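This site uses cookies to improve your visit. Accept | Settings

Kazemi cell – maintenance meeting, 17th September

Present: Femi Fashola (chair), Saeed Salehi (minutes)

1. Right wrist. Saeed replaced the cable clamp after 143 hours of running. Tomeck has three more on order.

2. Gripper fingers.

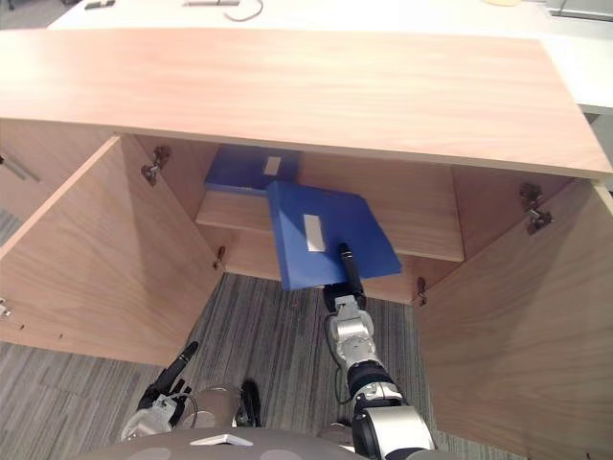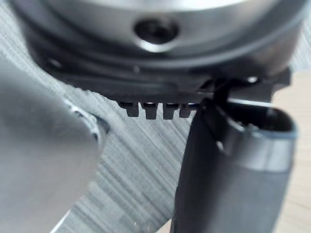 Femi wants the finger check done every 800 cycles – the old interval was too long. The arm cable is to be checked at the same stop, along its full run. In the cabinet view it goes up the side of the right arm, and Saeed will add that stretch to the check sheet. Agreed.

3. Spares. Six finger pads left. Saeed to ask Grastden for a price before December.

4. Calibration. Left arm passed. Right arm to be repeated with the new clamp on. Action: Femi.

Meeting closed at 3.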